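The Pouch Years
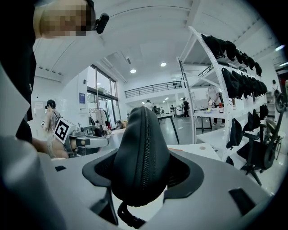 By a reluctant minimalist

I own one good pouch. It's dark gray, it has a zipper, and for the past 6 months it has gone everywhere I go. Before that I had eleven bad ones (floral, see-through, one shaped like a slice of melon), and I could never find my keys in any of them!

I bought the gray one in March, on a trip to Dolard, from a little shop called Jakab that sells bags, rope and very good licorice. The woman at the counter wanted to sell me the Diren, a big roll-up thing with a pocket for every pen you've ever owned. I nearly went for it. Then I remembered the Patex organizer at home, still in its wrapper, and asked for something plain.

Fabric was the right call for me. A hard case looks smart on a shelf, but it takes up the same room in your bag whether it's full or empty, and mine is usually somewhere in between. A soft pouch squashes down next to a lunch box. And I've become a real bore on the subject of zippers – I like one I can work with one hand while the other is holding a coffee, and I like it in black, so it doesn't show the grime.

So what goes in? Charger, earbuds, lip balm, a tape measure (I use it more than you'd think), two pens and a folded shopping bag. Receipts get in too, and once a month I tip the whole lot out on the bed and have a clear-out. Last time I found a button from a coat I gave away two winters ago. I kept the button.

My sister thinks a pouch inside a bag is just a bag with extra steps. She may have a point, but she also spent most of a train ride last week feeling around in the bottom of her tote for a ticket. I had mine out before the doors closed, and I was pretty smug until I noticed it was for the wrong day.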